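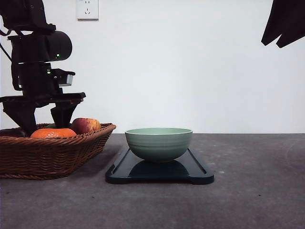 By the Nekumeo Index editors | Updated in March | Version 5

Nekumeo Index of Carved Dance Masks

This dataset lists 2,320 wooden dance masks from private and small public collections. Each row is one mask. The largest share comes from the Miklow collection, followed by the Brandão family papers and the study room at Claltwood.

What is in the files

masks.csv holds the main table: index number, collection, dance name, character, town, state, wood, paint type, height in centimeters, and notes. dances.csv gives the spellings we found for each dance and the one we settled on. sources.csv says where each attribution came from — a dealer's tag, an old letter, a collector's notebook, or a comparison with another mask.

Photographs of the masks are not part of this release. Ask the owning collection.

How attributions were made

We kept the collector's own wording in the notes field, even where we disagree with it. The town and state fields are our reading. If the only evidence was a dealer's word, the confidence field says "low." For 507 masks the town is blank. Please do not fill it in from the dance name, as many of these dances are performed in several states and carvers sold their work well outside their own towns.

Age is given as a range or left empty. Wear on the back of a mask was noted where the cataloger saw it: sweat staining, rubbed edges, replaced strap holes. Some masks were made for sale and never danced, and staining can be faked, so treat the "danced" field as an opinion.

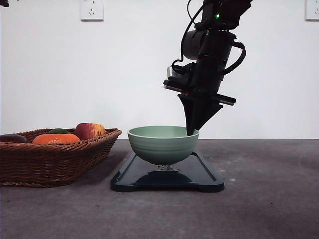 Wood names are the weakest part of the table. Most come from notebooks and were never tested. Claltwood rechecked about 100 of its own masks by eye and changed the entry on some of them; those rows have "CW" in the wood_source field.

Known problems

Devil and Moor characters were mixed up in the early Miklow rows. Most are fixed.
Heights in the Brandão rows include horns and beards. The others do not.
Accents are missing from some town names.

Use and corrections

Free for research and teaching with credit to the Index. Dealers should not cite an index number as proof of age or origin. Send corrections with the index number and your source, and we will add them to the next version.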